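1/ Spent all of Memorial Day at the bench fighting our grasp planner, so you get a thread.

2/ Setup: the planner is called Flurbridge. It scores 200 candidate grasps per cycle, throws out anything that hits a bin wall, then hands the best one to the arm controller.

3/ Trouble is, it was throwing out nearly everything near the walls. Down to 8 candidates some cycles! And then it picks a terrible one and looks proud of itself.

4/ Renato Dizon found it — our collision margin was getting added twice, once in the bin model and again in the checker. Two configs, two people, one of them me.

5/ Fixed that, and now my problem is the hairbrush. Pins one side, bristles the other, and the depth data around it is mush. The blue bowl is easy by comparison. So is the dinosaur, tail and all. 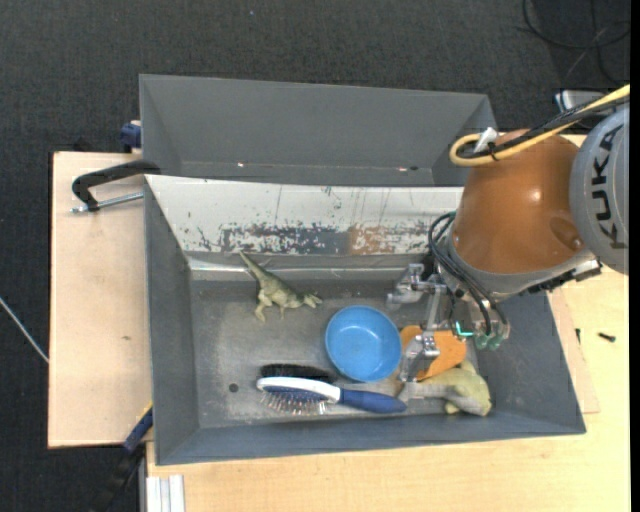

6/ Next up: replanning mid-reach when the point cloud changes. Currently 13 cycles behind, which feels like forever. Hjalti Eskildsen has a branch that caches the IK solutions and I'm stealing it tomorrow.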